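Skimska build, update for anyone following along. I got the simulator running the same control code as the real arm this week, so this thread is mostly about that.

Background: Skimska is the arm project I've had going in our shared workshop since November. Gilles Rolland does the machining, I do the software. The real arm is still in pieces on the bench waiting on a wrist bearing.

So the work has moved to the laptop. I built a small room in the simulator with a wood floor, dark red walls, a wooden cabinet and the arm on a black pedestal. Physics runs on my old desktop, which takes it fine as long as I leave shadows on low.

The job I picked is lifting a knife off the cabinet top. A thin, long object lying flat is hard for a parallel gripper. If the fingers stop too high they close on air, and if they go too low they hit the wood.

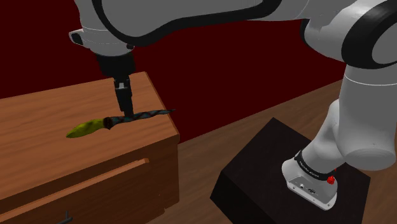 Fingers closed on the handle, just behind the bolster.

The knife model is a free one I found, leaf-shaped blade and a twisted handle. I tried a plain cylinder first but the grasps came out too easy to tell me anything.

Ran 182 attempts overnight with the knife turned to a random angle each time. 40 failed. Most of the failures had the handle close to parallel with the fingers, so the gripper came down on top of it.

Fix is to read the handle angle and turn the wrist before going down. Oluwatosin Ajayi suggested doing the turn up high and then dropping straight - simpler than blending the two moves, and easier to debug.

The planner file is now 637 lines and needs splitting up. I'll do that before I add the drawer. The drawer in the cabinet opens in the sim but I haven't given the arm any code for it yet.

Next up: rerun the same angles with the wrist fix and post the numbers. The bearing is supposed to ship Friday. Once it's in, Gilles wants to check the wrist for play before we put any load on it.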